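Robot arm learns manners from a simulator, mostly

By the Panwood Science Desk

Robots are good at getting where they are going. They are less good at caring how. Ask a seven-jointed arm to move its hand four inches to the left and it may well swing its elbow through the space where you were keeping your coffee.

A research group at the Chaudhary Institute in Skarport thinks it has a cheap fix. In a paper posted in February, the group describes a planning method called Cerov, which lets an arm practice thousands of poses in software and keeps a running grudge against the awkward ones. Poses that leave the joints close to their limits get a bad score. So do poses that can only be left by unwinding the whole arm and starting over, a habit familiar to anyone who has put on a backpack in a hurry.

The practice happens in a virtual world with very little to look at. Leaving out the furniture keeps the computing bill down, and the authors say the arm's first lessons are about its own body anyway. Tables and shelves come later, once it has stopped tying itself in knots.

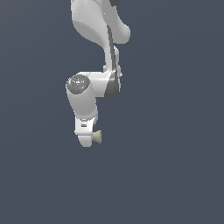 The simulated arm in a folded pose, hand down. Rendering: Chaudhary Institute

After training, the planner was given 68 reaching tasks it had not met before. Compared with a standard planner, it cut the average joint travel by 23 percent. It also took longer to make up its mind, needing over 12 seconds on the hardest cases, during which the arm does nothing at all. The paper calls this "deliberation time." Parents of teenagers may have another word for it.

There are limits. Cerov remembers which poses led to trouble, and it can become a little too fond of the ones that did not. In four of the tasks it refused to try a perfectly good route and reported that the target could not be reached. The standard planner reached all four, with a great deal of flapping.

The group also admits that a simulated arm never has a loose cable or a sticky joint, and that scores earned in software tend to shrink on contact with a real workbench. Tests on hardware are next. The team has asked for lab time on Friday mornings, when the building is quiet, and has requested that all mugs be removed first.

The code for the planner is due out with the final version of the paper. The list of poses it holds a grudge against will be included as a separate download.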